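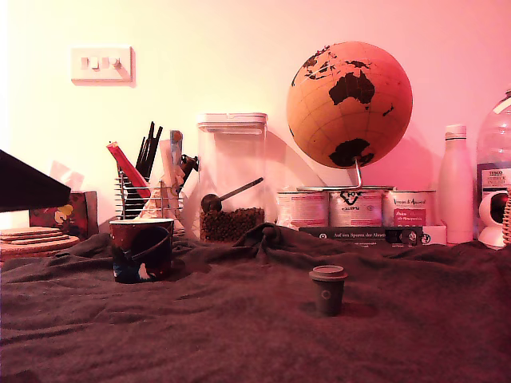 From: Hanna Stelmakh
To: Wandside shared kitchen list
Date: 27/01/2024
Subject: Re: [wandside] coffee corner, what stays and what goes

Boyang Shen wrote:
> Can someone tell me what is supposed to live on the coffee
> table? I wanted to put the new beans out and there was hardly
> room for a cup. Also, is the brown blanket staying? It's nice
> but things lean on it.

Boyang, the blanket stays for now. The top under it got scratched in June and Gilles hasn't had time to sand it. If a cup leans, pull the cloth flat first.

What stays: the clear container with the white lid (beans only, scoop inside), the cork coasters, the wire rack, and the three tins in front of the globe. The globe belongs to Valentyna and she likes it where it is.

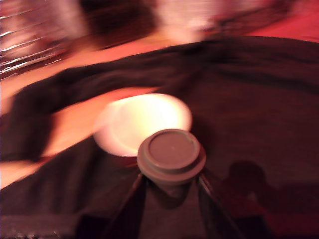
White dish and gray cap, on the brown cloth

The dish can go back on the shelf with the others. If the cap is yours, please take it by the end of the month.

What goes: the "Auf den Spuren der Alesia" box, unless Jérémie still wants it on the table. Pens go in the drawer – the rack is for chopsticks and utensils. I would also like the paper bag out of there.

About the beans. The last order from Omerović came to 516 with shipping, and the kitty had 766 in it before that, so we can order again but not the big sack. One bag fills the container with around 100 grams left over. Fold the bag down and put it in the cupboard.
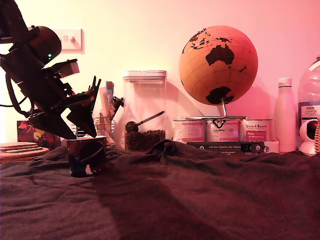 Cups are the other thing. Paper ones are fine for visitors, but please don't leave them standing on the cloth overnight. Use a coaster even with a lid on. Gilles washed the blanket twice last month and would like a break.

I'll be in tomorrow morning to sort the rack. If you want something kept, write your name on it or reply to the list before then.

Hanna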